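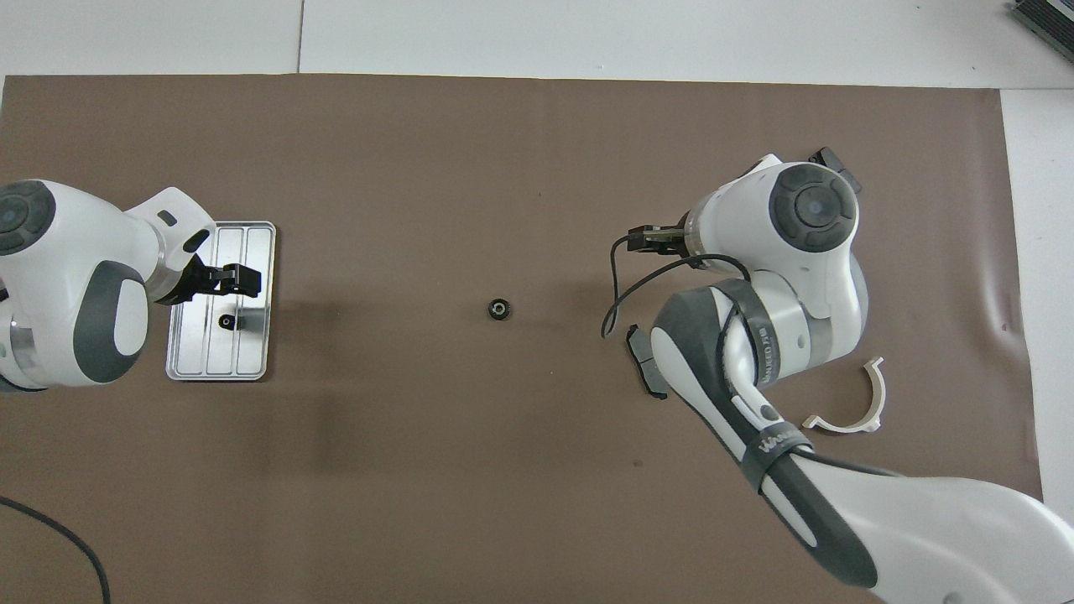

Small parts go missing during a strip-down because there is nowhere sensible to put them. The bench at Trurnden used to be covered in jam jar lids, and it took a whole evening to find a spacer that had rolled under the vice. We now cover the table in brown paper before anything comes apart, and set an aluminium tray with long grooves on top of it. A round part put down in one of the grooves has a raised edge on either side of it, and a black part is easy to find again on plain paper, even one no bigger than a ring with a hole through the middle.

What you need

A roll of brown wrapping paper, 500 mm wide or more
A shallow metal tray with a raised rim, grooved if you can get one
Masking tape
A soft pencil
Lint-free cloth
Small lidded pots

Any brown paper will do. We buy ours from Birkett, but the sort sold for parcels is fine. Avoid anything with a waxy side, as pencil doesn't take on it.

1. Clear and wipe the table

Take everything off and wipe the top down with a damp cloth, then a dry one. Grit under the paper makes lumps, and small parts will roll off a lump.

2. Lay the paper

Cut a piece slightly smaller than the table, so that you can see a margin of table along at least 2 sides. Paper that hangs over the edge gets caught on your sleeve and takes the parts with it. Lay it with the curl facing down and smooth it from the middle outwards. A few creases don't matter. If an edge lifts, tape it.

3. Place the tray

Put the tray to one side, with the grooves running away from you. Leave the middle of the paper clear for the job in hand. If you are left-handed you may want the tray on the right.

4. Put parts down in order

Start at the far end of the first groove and work towards yourself. Each part goes down the same way up as it came off. Bearings and gears that won't sit in a groove go on the paper - draw round them in pencil and write a number next to the outline. Our Jinden gearbox has 171 parts in its list and we would not have got it back together without the numbers.

5. Clean and check

Clean one part at a time and put it back in its own place before picking up the next. Look at the teeth and the bore under a good light. Anything doubtful goes in a pot with a label.

6. Finish up

When the job is done, lift the paper by its edges and tip it gently over a box lid. Check the grooves with a fingertip too, as washers lie flat in there and are easily missed. Fold up the dirty paper and throw it away. If you have to stop halfway, lay a clean cloth over everything and leave it where it is.

The same layout works for clocks, sewing machines and fishing reels. For the Davemar pump, use two trays and keep the seals apart from the metal parts.

Page last checked 02/05/2025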